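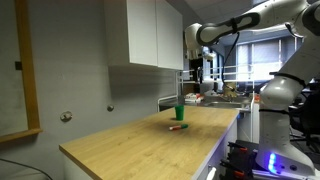

Getting the Medicine Cabinet Under Control
By Bernardo Valente
21 Jun 2019

Every house has a drawer where cough drops go to fuse together. Ours was next to the stove, and it held cold pills from two apartments ago, a tube of something for poison ivy with the name rubbed off, and six droppers that belonged to no bottle. I cleaned it out over a long weekend. Here is what I'd pass along.

Move it out of the bathroom

The medicine cabinet is badly named. A bathroom steams up every time someone showers, and most pills want to be cool and dry. The cabinet over the stove is no better, and the windowsill is worse. A high closet shelf or a bedroom cupboard works well. Ours went to the top of the linen closet, behind the good tablecloth, where no one has gone looking for anything in years.

Check the label before moving things around. Some liquids and eye drops belong in the refrigerator, and those should go in a lidded container at the back, well away from the salad dressing.

Lock what needs locking

Strong painkillers, sleeping pills, anything for anxiety or attention trouble: these go in a box with a lock. "Child-resistant" on a cap means it slows a child down. My nephew at age four could open one faster than I could, and he offered to show me how.

A small cash box will do. Combination locks beat keys in our house, where keys live a wild and independent life. Don't use your birthday for the code. Your teenagers know your birthday, even if they don't act like it every October.

Guests are the part people forget. A purse on the guest bed or an open suitcase on the floor is often a pharmacy with a zipper. Clear a high shelf for visitors and tell them it's there. My aunt took this as an accusation, then used the shelf.

Write down what you have

For anything in the locked box, keep a sheet of paper taped inside the lid. Write the name of the drug, the date it was filled, and the number left each time someone takes one. It feels a bit like running a bank for very small customers. It also settles the question of whether Dad already had his two o'clock pill, which in some families can take up most of an afternoon.

Count when you get home from the pharmacy, too. Tip the pills onto a clean dry plate, move them across with a butter knife in groups of 5, and pour them back. If the number is off, call the pharmacy right then. You will sound much more convincing the same day than you will three weeks later.

Keep things in their own bottles

I know the charm of the old mint tin. I carried one for years, with three kinds of white tablet in it, and I could tell them apart right up until I couldn't. The original bottle has the name, the strength, the directions and the phone number. If you use a weekly pill organizer, fill it at a table in good light with the bottles lined up, and put each bottle away as you finish with it. Most organizers are easy for children to open, so they go up on the high shelf as well.

For small print, take a picture of the label with your phone and enlarge it. Clear packing tape over the label keeps the ink from rubbing off, but leave the cap and its seal alone.

Spoons are for soup

Kitchen teaspoons vary wildly. I tested the ones in our drawer with water and a dosing syringe, and no two patterns agreed; the fancy set from Figueiredo's, a wedding present, was the worst of the lot. Use the cup or syringe that came with the medicine. If it's lost, ask the pharmacist for another. Rinse it in warm water afterward, let it air dry, and store it in a sandwich bag with its bottle, or you will end up with six of them and no bottle, as I did.

Ask the dull questions

When picking up anything new, I take an index card with the questions already on it. Can I drink coffee with this? Does it clash with what's on my list? What do I do if I miss one? Is this the kind of thing that's hard to stop taking? The fellow at Vendimora, our corner drugstore, has seen the card so often he starts answering before I get it out.

If you're sent home with a painkiller prescription after a tooth or a knee, ask how many days you're likely to need it and whether something milder would do. It's fine to ask whether the prescription can be filled in part. Rules on that differ from place to place — the pharmacist will know yours. And if there is an opioid in the house, ask about naloxone while you're there. It takes up less room than the fondue set.

Get rid of the rest

Go through everything twice a year. Pull out what's expired, what's finished with, and whatever has changed color or started to smell like a tire.

A take-back box is the best place for it. Many drugstores and police stations have one; call first to see what they accept. Needles and inhalers usually have rules of their own.

If there's no box near you, read the label or the leaflet for disposal directions. A few drugs come with special instructions. For most others, mix the pills, uncrushed, with used coffee grounds or cat litter, seal the mess in a bag and put it in the trash. Scratch your name and the prescription number off the empty bottle before tossing it.

Keep the receipts

An envelope marked with the year is all the filing system required. My mother kept hers in a Larnura shoebox for most of her adult life, and when the insurance company lost track of a claim for $86, she brought the whole box to the phone. They found the claim while she was still taking off the lid.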